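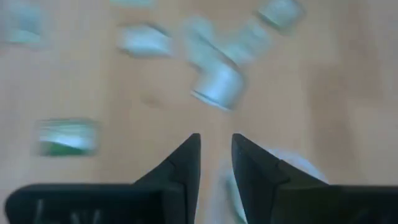
I get a lot of the same questions about plumbing odds and ends, so I finally sat down one Thursday night and typed up my answers. I run the parts swap out of my garage on Gretesberg, and it's mostly leftovers from other people's bathroom projects. Before anything goes into a bin I spread it out on a wooden table, with the white elbow in with the other pale bits, and sort from there.

Do I have to bring something to take something?
Nope! Take what you need. If you have leftovers at home, great, bring them next time.

How do I know what size my fitting is?
Bring the old piece with you -- even a broken one. Photos are tough, and "it's the normal size" has burned me more than once. If you can't get the old piece off, measure across the outside of the pipe and write it down.

Do you take used parts?
Clean ones, yes. I don't take anything with dried glue inside, and I don't take old rubber washers (they go stiff, and then you've got a drip under your sink and you're mad at me).

How long do you hold things?
Up to 4 days if you email first. After that it goes back in the bin.

Can you tell me how to fix my sink?
I can tell you how I fixed mine, which took three trips to the store. For real advice ask Jocelyn Dagdag, who's here most Saturday mornings and did this for a living.

What do you do with the stuff that isn't plumbing?
People drop off little boxes of all kinds. I keep a shelf for them by the door, so have a look on your way out.

Where do I park?
On the street, please. The driveway at 1110 is my neighbor's, and she needs it clear.

-- Aileen Talavera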